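# 桶帽压扁了到底能不能救回来？（兼问：挂着收还是叠着收）

**板块：衣帽鞋包 / 收纳与保养**

---

**楼主 半截萝卜**

先说清楚，我不是来求种草的。

上个月从 Womwood 买了一顶宽檐的软桶帽，棉的，帽檐挺大，带一根细细的下巴绳。商品页写"可折叠、可揉、随手一塞，展开即恢复"。我信了，塞进行李箱压了2天，拿出来以后帽顶凹进去一块，帽檐一边朝上翻、一边往下耷拉，戴上像被人坐过。

我在网上搜了一圈，说法五花八门：

- 用蒸汽熨斗隔着布熏
- 喷水以后套在碗上晾
- 帽筒里塞报纸
- 放冰箱（？？？这个我是真没看懂）
- 什么都不用做，挂两天自己会好

每条底下都有人说"亲测有效"，可一张前后对比都没有。所以想问真的做过的人，到底哪个有用。没做过的请不要复制粘贴。

---

**2楼 灰仓鼠不加班**

挂两天自己会好那条是我以前信过的，别信。我挂了一个星期，帽顶的褶子一条没少，帽檐上还多了一个挂钩印。

---

**3楼 Kelmendi老店常客**

楼上那是挂的方式不对吧。帽子不能拿帽檐挂，要用帽绳挂，或者扣在圆头的帽撑上。我在 Kelmendi 买的那顶就是一直扣着放，三年了还是挺的。

蒸汽肯定有用，这没什么好争的。棉布吃热吃湿，熏软了用手推一推就回来了。

---

**4楼 半截萝卜（楼主）**

回3楼："三年还是挺的"，请问这三年里它被压扁过吗？没压扁过的话，这只能说明没压扁的帽子不会扁。

---

**5楼 Kelmendi老店常客**

……没压过。行吧。

---

**6楼 Spyros Živković**

我在 Cleldale 那边做过几年戏服管理，帽子一仓库一仓库地理。说几句，信不信随意。

第一，先看帽子里面有没有衬。很多软桶帽帽筒是单层布，帽檐里夹一层薄衬，靠一圈一圈的明线撑着。单层的帽筒压不坏，只会皱。帽檐里的衬要是折出死印，那就麻烦得多，蒸汽能淡化，未必能消掉。

第二，套碗晾这个方法我们用过，但碗的大小很要命。碗小了撑不起来，碗大了会把帽圈撑松，戴的时候一刮风就飞。

第三，冰箱那条我也没看懂。

---

**7楼 不吃香菜的阿圆**

塞报纸会掉墨！！！我那顶米色的里衬现在还是灰的，洗了好多遍都没用，气死。要塞就塞白毛巾，或者白色的包装纸，别省那个钱。

---

**8楼 灰仓鼠不加班**

问一下6楼，商家说的"可折叠"是不是就等于没有衬？我看 Venus 那款也写可折叠，1232条评价全是好评，反正我看着不太像真的。

---

**9楼 Spyros Živković**

不等于。"可折叠"没有统一说法，谁都能写。自己捏一下帽檐，捏着像两层布贴在一起、松手就塌的，多半没衬；捏着有一点纸感、会自己弹一下的，有衬。

评价数量我不评论。

---

**10楼 桥洞下读书**

我提个不同意见。为什么一定要恢复成店里那个样子？桶帽本来就是软的，帽檐有一点波浪挺自然。你们熨得笔直笔直的，戴上像灯罩。

---

**11楼 半截萝卜（楼主）**

波浪可以，半边翻半边塌不可以。我戴着出门，同事问我是不是刚睡醒。

---

**12楼 Haris Stoyanova**

我上周刚好把家里的帽子都试了一遍，把步骤写一下。我不保证对所有帽子都行，我只有棉的和一顶涤纶的。

**试法：**

1. 先看水洗标。不能熨的就别用蒸汽了，羊毛和纸草编的另说，我没有，不讲。
2. 把帽子里里外外掸一遍。有灰的时候喷水会变成泥印子，这个亏我吃过。
3. 喷壶喷到微潮，手摸上去发凉、但是捏不出水。不要泡。
4. 从里面用手掌把帽顶往外推，推完塞一条卷好的白毛巾，塞到帽顶平，别塞到帽顶鼓。
5. 帽檐铺在平桌子上，从帽圈往外一段一段抹。下巴绳要先理出来，压在帽檐底下会留一道印。
6. 晾干之前别动它。我晾了17个小时，其实可能不用那么久，我睡过头了。

**结果：** 棉的那顶，帽顶基本平了，帽檐还有一道浅折痕，侧着光能看见。涤纶的那顶几乎没变化，后来用了蒸汽才好一点。所以"亲测有效"我只敢说一半。

---

**13楼 Kelmendi老店常客**

所以还是蒸汽有用嘛，我一开始就说了。

---

**14楼 Haris Stoyanova**

你说的是棉布吃热吃湿。我这边棉的没用蒸汽，用蒸汽的是涤纶。

---

**15楼 半截萝卜（楼主）**

谢谢12楼，总算有个把失败也写出来的。第4步我有个疑问：从里面往外推，和从外面捏着帽顶往上提，差别大吗？我之前一直是捏着提的。

---

**16楼 Spyros Živković**

差别不小。捏着提，受力就在那一小撮布上，旧褶子没走，又捏出个新的尖。手掌从里面推，力是摊开的。还有，推的时候帽子别侧着放在桌上，侧着放帽檐会自己卷，你这边推平了，那边又弯了。 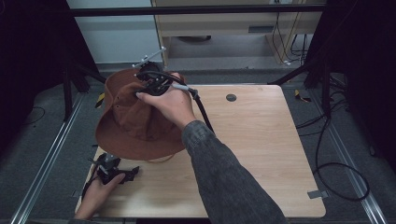
## 收纳的部分（从17楼开始歪到这里了）

**17楼 不吃香菜的阿圆**

红棕色这种布料还有一点，褶子看着比浅色的明显，帽顶一瘪就一块深一块浅的。我原来以为是掉色，吓得去找客服，客服让我换个灯看看。换了灯，确实没掉色。

那平时到底怎么收？我衣柜里没有地方放帽撑。

---

**18楼 灰仓鼠不加班**

我现在是倒扣着，帽顶朝下，几顶套在一起，放在衣柜最上面那格。帽檐朝上不受力。缺点是套久了，最里面那顶会被挤窄一圈。

---

**19楼 桥洞下读书**

倒扣是礼帽的放法，软帽子帽顶朝下，全身重量压在帽顶上，不就瘪了吗？

---

**20楼 灰仓鼠不加班**

一顶布帽子能有多重……我家厨房秤称过，73克。这点重量压得瘪什么。

---

**21楼 桥洞下读书**

你是几顶套在一起的啊。

---

**22楼 灰仓鼠不加班**

……那我回去把它们拆开看看。

---

**23楼 Haris Stoyanova**

出门带的话，我是把帽筒里塞满袜子，帽檐平铺在箱子最上层，最后才盖箱盖。比揉成一团好，但是占地方，二十寸的箱子就别想了，戴着走吧。

---

**24楼 Kelmendi老店常客**

直接买个帽盒不行吗。

---

**25楼 半截萝卜（楼主）**

帽盒比帽子贵，我为什么不再买一顶帽子。

更新一下：按12楼的法子做了，用的毛巾。帽顶平了，帽檐翻上去的那半边也下来一些，折痕还在，跟12楼说的一样，侧着光能看见。正面看算能戴。蒸汽我还没试，家里的挂烫机从二月起就漏水，等修好了再来补对比图。

Womwood 的客服回我了，说"展开即恢复"指的是"展开后可恢复外形"。我问多久恢复，对方让我给个五星。

---

**26楼 不吃香菜的阿圆**

你给了没

---

**27楼 半截萝卜（楼主）**

没给。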